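Moving the quilt stash, or, why I have not posted in weeks

OK so. Quick one because I have a roast in the oven and a dog who thinks it is his roast.

A few of you have emailed to ask if I quit quilting. No! I moved. Well, I moved the sewing room, which if you have ever done it you know is the same as moving house except you don't get a new kitchen out of it. Upstairs back bedroom to downstairs front room. Thirteen stairs. Every single scrap of fabric I have bought since college went down those stairs in a laundry basket, one load at a time, and my knees want it on record.

The reason is light. The back bedroom faces the neighbor's garage and by 3 in the afternoon in November I'm sewing by lamp, and I can't match a thread by lamp to save my life. Did a whole binding in what I thought was black. Navy. Found out at the guild meeting, in front of people.

So now I have the front room with the big window and the radiator that clanks. Good trade.

Let me talk about the sorting, which is the part that ate the month. I had this idea I'd do it by color. Everybody does it by color, all those lovely shelves online, rainbow order, very pretty. I got as far as the reds. Then I hit the prints with four colors in them and sat on the floor for a while. Is a cream with green leaves and pink roses a cream? A green? I made a pile called "ask Brenda" and it got taller than the dog.

Brenda Clegg, for those new here, taught me to quilt, and she does not sort by color at all. She sorts by how big the piece is. Yardage, half yards, fat quarters, strips, crumbs. Her reasoning is you always know what size you need and you can always be talked into a different color. I fought this for years. I have now come round. Took me one evening to redo the whole lot her way and I could have wept.
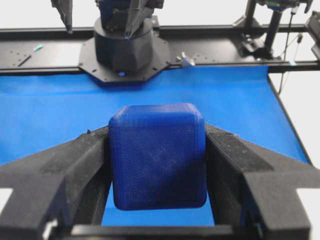
Blue is my problem, by the way. I did not know this until it was all in one heap on the floor. I don't even think of myself as a blue person! I'd have told you I was a green person. But there it was, blue on blue on blue, florals and checks and at least four cuts of what I swear is the same solid bought in four different years because I never remember I have it. And it's always the same sort of blue too, the good plain kind, the blue of that little cube up there with the rounded corners. Never a gray blue, never a teal. I see it on a bolt and my hand just goes out. So new rule, no blue till spring. Written on the inside of the cupboard door in chalk where I have to look at it.

(I have broken it once already. It was a remnant. Remnants don't count.)

What I got rid of. The novelty prints mostly. The cats in santa hats. The golf one, I do not know a single golfer. A huge piece of slippery polyester lining that I think came with the house. Two bags to the school, one bag to guild for the charity tops, and a small sad bag that was just too far gone, sun faded right along the folds from the years it spent under the window. Learn from me and don't keep folded cotton in the sun. The fade line never washes out and it always lands right in the middle of the bit you need.

Things I kept that I shouldn't of. My first ever block, which is meant to be six inches and is six on one side only. A jelly roll I am never going to open. All the selvedges, in a jar.

Now the actual quilt, since a couple of you asked. It's the one for my nephew, the big plain one. I've been calling it Inskip after the village where my grandmother's people came from, it sounded like a good solid name for a good solid quilt. Fifty blocks and then a wide border. The blocks are just nine patches, nothing clever, and I chain pieced them in front of the TV in one long string like bunting. The count of little squares got silly so I stopped counting and just sewed till the pile was gone.

The layout is where I'm stuck. I don't have a design wall in the new room yet so I've been using the floor, and the dog walks across it, lies down on the middle row, and leaves with a block stuck to his behind. I need to get something up on the wall. Flannel over insulation board is what Brenda has. An old flannel sheet and some push pins is what I have. The ceiling is higher down here so I'd have to join two sheets to get the full drop.
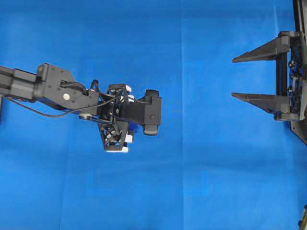 And if I do join them I want the join off to one side and pressed flat as anything, becuase a ridge down the middle will bug me every time I look up. I know me. I'll start lining the blocks up to it and the whole top will come out marching off to the right. Brenda says butt the edges, don't overlap, and use a big zigzag. I might just buy the wide flannel and be done with it. It's on the list under "radiator key" and "more pins."

Backing is not decided. Don't ask me about backing. There was a nice brown stripe at the shop, but matching a stripe across a seam that long, no thank you, not before the holidays. Probably I'll piece it from the big leftovers, now that I can find the big leftovers. See, the system works.

Batting I'm doing cotton this time. The last one I used the puffy kind and it was like trying to push a mattress through the machine. My shoulders hurt for a week and the quilting came out with puckers all over the back, which my sister very kindly called texture.

If anybody has a good way to store rulers please tell me. Mine are in the umbrella stand and it's fine till it rains.

Timer's going. More when the border is on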